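Work and Automation, Unit 4
Handout: Who teaches the folding machine?

Last unit we looked at warehouses, where the shelves moved and the people stood still. This time we go to laundry, and I have been looking forward to it all term! Cloth is wonderful to study. A box keeps its shape when you pick it up, but a sweater changes with every touch, and that is why so much folding is still done by hand.

Our case is Grellden, a linen and garment service with 78 people on the floor. In March it began a trial with Trastent, a supplier of folding stations. Before any station arrived, staff were offered a new kind of shift: handling garments with a hand-held gripper, at home or at work, so that the supplier could learn from their movements. A shift is 60 garments, paid at the pressing rate. 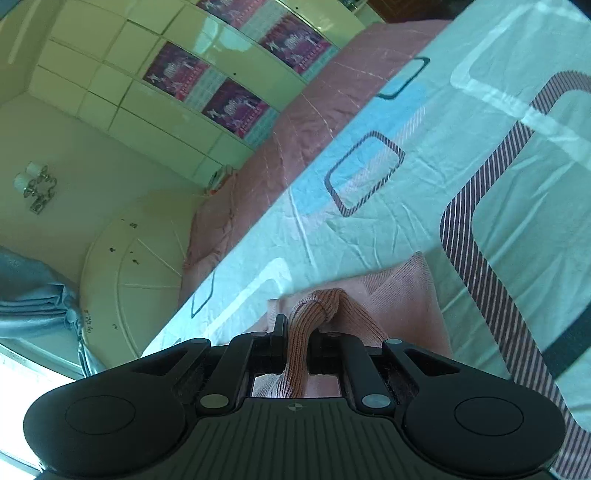 Fig. 1. Knitwear: a ribbed fold held between the two finger pads.

Look at how little cloth is held. An experienced folder has 10 fingers and feels the weight of the whole piece - with two pads you have to choose one spot, and choose well. Grellden's folders started talking about things they had never put into words before: where a seam helps, which knits stretch, when to let go. One group filled 9 pages with notes on ribbing alone. I love that document.

What changes for the people there?

Skill. Knowledge that lived in the hands becomes something you can write down, argue over and perhaps sell. The Hirano reading asks who owns it afterward.

Pace. The sorting tables used to set the rhythm of the day. In the trial, folders wait for the station on towels and the station waits for them on knits.

Pay. Folders asked for a trainer's grade. Management offered a bonus after more than 200 garments. Both sides have a case, and we will argue them in class.

For the seminar, read the Wenitz chapter on piece rates and bring one garment from home. Fold it using only a thumb and one finger, then write half a page on what you had to decide along the way.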